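Palosano Home Skills Evenings
Handout 4: Folding and sorting clothes
Course leader: Chrysoula Sotiropoulos
March 30, 2018

Welcome back, everyone, and thank you for putting up with the cold room last time. Tonight we leave sheets behind (hooray!) and move on to clothes, which are smaller but a good deal more slippery in character.

Before you fold anything, find the edges. I know it sounds too simple to write down, but a garment that has come out of the basket in a bundle has no obvious top or bottom, and people start folding whatever happens to be nearest. Look for a trim, a hem or a band of another colour - anything that runs along the border of the cloth - and follow it with your fingers until you reach a corner or a seam.

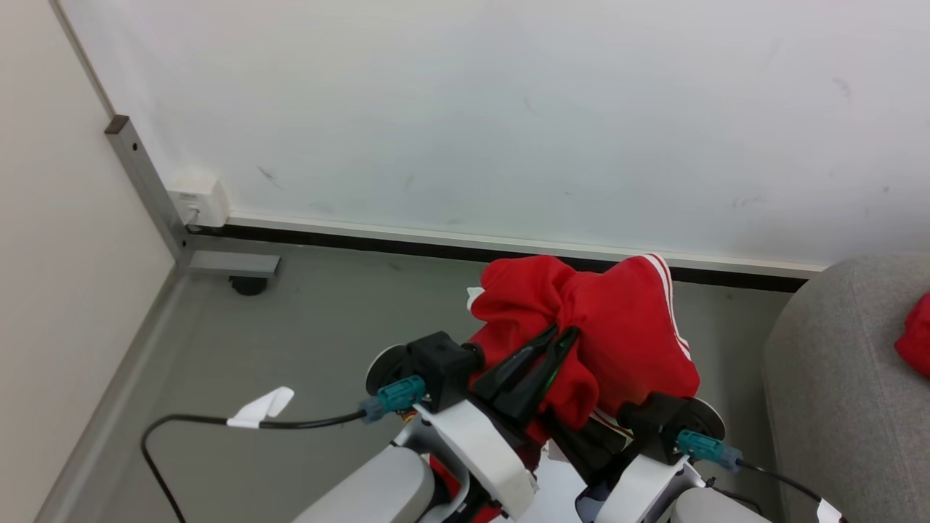

Once you have two corners, lift, let the cloth hang for a moment and give it one gentle shake. My mother shook everything as though it owed her money, and I still favour the softer way, particularly with knits. Lay the garment face down, smooth from the centre outwards, and bring each side in by a third. Then fold from the bottom up. If a crease has crept in, open it out and go again. Cloth is very forgiving.

A word on where you work. You want a clear surface and a bit of room at your elbows, and a plain background is a real help when you're learning, as your eye goes straight to the cloth.
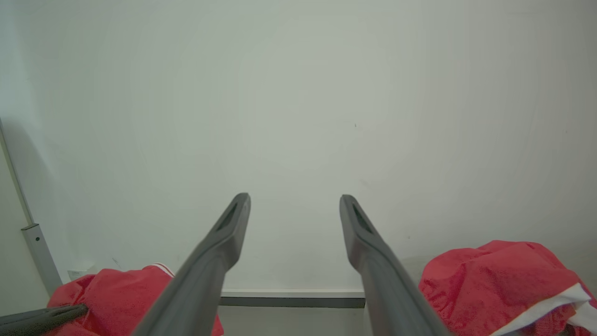

Fig. 2. Red fabric with white trim, still rumpled, by a plain wall.

For practice at home, please fold one small pile twice: first at your usual pace, then slowly, finding the edges each time. Jot down which pieces gave you trouble and bring your notes along. Those of you joining us from the Trellville group can share a page between two.

Drawers and shelves are next, and the wool session stays in June as planned.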